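tralska-cell / README
Setup and upkeep notes for the two-arm tabletop cell
By Despina Buzatu, last touched in July
3 comments · 2 shares

# Tralska cell — setup, care, repair

Read this before you power anything. Written fast, between jobs. If something is wrong fix it in the file, don't message me.

## What's covered

One cell. Two arms, two five-minute jobs a day, one long one a month. Mounting, cabling, homing, hands, the tray task we use as a check, and the faults we've seen more than once. Not covered: training, the data format, the Skinuton bench (has its own README, ask Dorin Mihăilă).

Everything below assumes the arms are bolted in and the table is where the tape says it is. If the table has moved, go to "Table" first.

## Power up

- E-stop in. Check both of them, the one on the post and the one on the lead.
- Controller on, wait for the fan to drop.
- Left arm, then right arm. Never both at once, the supply trips.
- E-stop out.
- Home from the pendant, speed at 2 percent. Hand on the stop the whole time.
- If an arm homes with a clunk, stop. See "Joints".

Cold mornings the wrists are stiff. Run the warm-up script for 3 minutes before any real motion. The script is called warm.sh and it is slow on purpose, leave it.

## Table

White top, wipe it with a damp cloth, no solvent. Solvent leaves a shine and then the cameras get glare in the afternoon.

Table height goes in the config as 70 (centimetres, not inches, yes someone did). Measure at the front edge, then the back. If they disagree shim the legs, don't average it in software.

Tape marks are for the legs. Don't peel them when you mop.

## Cables

Most of our downtime is cables. The bundle on the outside of each forearm needs enough slack for full wrist roll, and not so much that it catches on the table edge coming down. Test it: elbow bent, wrist rolled all the way one way, then all the way back. The loop should move freely and never go tight.

- Velcro only. Zip ties cut the jacket, we lost a hand cable that way.
- Re-do the ties after every hand swap.
- Look at the strain relief at the wrist with a torch. Grey dust there means rubbing.
- Floor cables go behind the cell, coiled, never under the front legs.

If a hand drops off the bus mid-task, it's the connector at the wrist nine times in ten. Power off, reseat, power on, home again. Don't hot-plug. It works until it doesn't and then you're buying a board.

## Hands

Weekly: open, spread, close, each finger alone, then all together. Compare left and right. They should finish at the same time. A finger that lags usually wants its tendon taken up a quarter turn. More than a quarter and you should be replacing the tendon, not tightening it.

Fingertips wear. When the white tips go smooth the grip on plastic wrap gets bad before anything else does — so that's what the check uses. Spare tips in the Flivis drawer, bag labelled 1729. That's the part bag number, not a count. Order more when you open the last bag, not when it's empty.

Thumb angle matters more than you'd think. It should come in toward the other fingers, and if it's been knocked outward the pinch misses by a bit and the log just says "no contact". Check the thumb before you blame the software.

## The tray check

Run after any repair, and at the start of each session. Brown round tray on the table between the hands, one small wrapped snack on it near the middle. Both hands open to start.

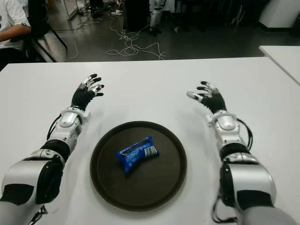
Start the check from the pendant, menu 2. Each hand takes a turn: reach in, pick the packet, lift clear of the rim, hold, put it back down, retreat to open. Then swap. A pass is 3 clean picks per hand in a row. If one slips, start that hand over, don't carry the score.

Use the same kind of packet every time. Crinkly wrap, not a box, not a bar. Boxes are too easy and we passed a bad thumb for most of a month becuase of it. Swap the packet when the wrap goes limp from handling. Don't eat the old ones.

Common fails:

- Hand lands on the rim. Table height or table position. Measure again.
- Picks fine, drops on the lift. Fingertips, sometimes tendon.
- Hand stops short above the table. Soft limit left in from the last calibration. Clear it in the config, reload, re-home.
- Arms get close and both freeze. Collision margin doing its job. Retreat the left one by hand from the pendant, then the right.

## Joints

Listen to them. Black joint sections should be quiet at low speed. A tick once per turn is usually a loose shell screw, take the shell off and look. A grind is not your job, tag the arm out and call Sârbu, they hold the service contract.

Shell screws are soft. Hand driver, no drill. Blue threadlocker, one dot. Wipe prints off the glossy shell when you're done, dust sticks to them.

After any shell comes off: home, warm-up, cable test, tray check. In that order. Skipping the cable test is how you pinch a lead under the shell and find out next shift.

## Log

Write it in cell.log, one line. Arm, what you did, pass or fail on the tray check, initials. "Fixed it" is not an entry. If you changed the config, commit it, with the old value in the message.

## Known issues

- Pendant screen dims itself and doesnt come back. Tap the corner.
- Right hand reports warm when it isn't. Sensor offset, open ticket with Sârbu. Feel the back of the hand before you ignore it.
- Homing after a hard stop sometimes picks the wrong turn on the left wrist. Watch the cables — if they start to wind, stop and unroll by pendant.
- Config reload drops the speed limit to default. Set it back before you move.

## To do

Better light over the back half of the table. Label the second e-stop. Dorin to write up the tendon swap with photos, until then ask him and stand beside him while he does one.

Contact: Despina Buzatu, Tralska cell
© Tralska · Back to top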